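What distance do you keep from a tethered humanoid while it's working at a desk?

Posted September 24, 2021 in Robots & Automation > Good Practice

I'm writing the floor rules for our practice room and I'd love to hear how other people do it. We have a full-size humanoid on an overhead cable bundle, a standing desk, and cloth handling as the main exercise.
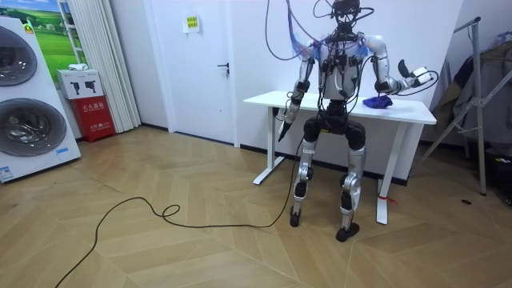

Lertchai Intarasuk wrote back within the hour that distance was the wrong place to start, and that I should settle who holds the stop button first and measure the floor afterward. Fair point! So let me put both in. Right now we have one line in the rules: "Stay 60 inches back when the motors are live." It's easy to remember, but people drift in to straighten the cloth between runs, and I can't decide if that should count as a full stop or a pause. I'd also like a rule for the long cable on the floor, because right now the rule is "mind the cable" and that's hardly a rule.

What do you have written down, and do people really follow it?

Lertchai Intarasuk
Happy to expand on my message, I love this stuff. At Petau we have a page and a half, and the top of it goes like this:

One person holds the stop for the whole run. They don't type, they don't film, they don't take calls. If they need to leave, the run ends.
Press the stop once before the first run of the day and watch that it does what it should. Write it in the log.
Nobody reaches over the desk on a pause. Paused means the software is waiting, and the joints can still be powered. Hands go in after the holder says "clear" out loud.
Look over the overhead support and its attachment points every morning. Ours goes in the log too – we're at entry 1831 and I'm a little proud of that.

About your 60 inches: measure it from the farthest point the hand can get to, including a step or a fall, and never from the feet. A standing robot with an arm out over a table covers a lot more floor than you'd think. Then tape the line. People respect tape in a way they never respect a number on a sheet. And do check what your manufacturer's manual asks for, and go with whichever is larger.

For the cable, pick one route, keep it on the side away from where people walk, and leave enough slack for the legs. We put a low cover wherever it crosses a walkway. If you find a loop, stop and straighten it before the next run.

kuvemo_bench
we just use 85 inches and a whistle. works fine

Parkero
Agree with nearly all of Lertchai's list, but a whistle isn't a stop, please don't do that!! Whoever blows it still has to get to the button.

One thing to add is fabric. Keep spare cloths in a bin outside the tape and swap them only on "clear". Same goes for sleeves, lanyards and long hair. We rewrote our sheet last November after a visit to Baloyi, where they read the rules aloud before each session. It takes two minutes and new people ask much better questions afterward. I'd be glad to see your version when it's done.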